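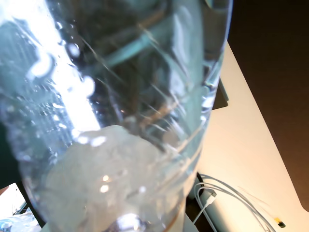
Uma petição pela farmácia de noite

A ideia nasceu em fevereiro, na sala de espera do centro de saúde de Wemton, e a enfermeira reformada que a pôs a circular ainda se ri quando conta. "Eu só queria um xarope para o meu neto", diz ela, servindo-me mais chá sem perguntar, "e a farmácia aberta mais próxima ficava em Vorska!"

A petição pede que a farmácia Lukáč volte a abrir à noite, pelo menos até às onze, e já leva 437 assinaturas, quase todas recolhidas à mão, à porta da padaria e depois da missa de domingo (ela prefere o papel, porque as pessoas param e conversam). O objetivo são 489, tantas quantas as moradas da freguesia.

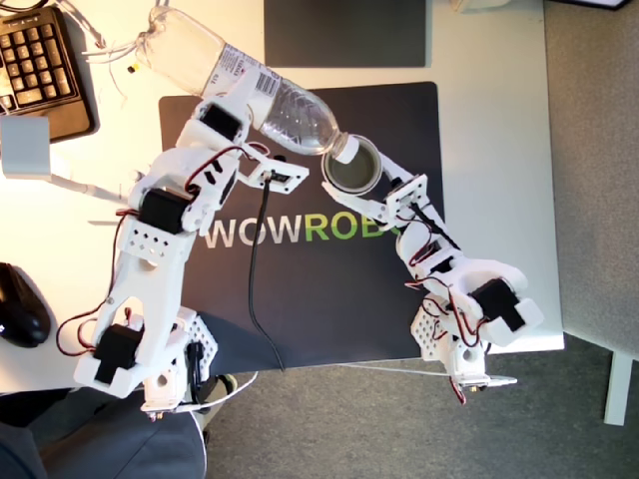 Pergunto-lhe pelos doentes crónicos, e a conversa demora-se, porque é disso que ela mais gosta de falar. "Quem toma 4 ou 8 comprimidos por dia não escolhe a hora a que lhe falta um", explica, e lembra os vizinhos mais velhos, que vivem sós e já mal conduzem de noite. Para muitos, até deitar água de uma garrafa para um copo pequeno, como na fotografia, pede duas mãos firmes, quanto mais uma viagem a Vorska.

A carta segue para a administração regional, em Skostton, assim que a última folha estiver cheia. "E se disserem que não, escrevo outra", promete ela, já à procura da caneta para eu assinar também.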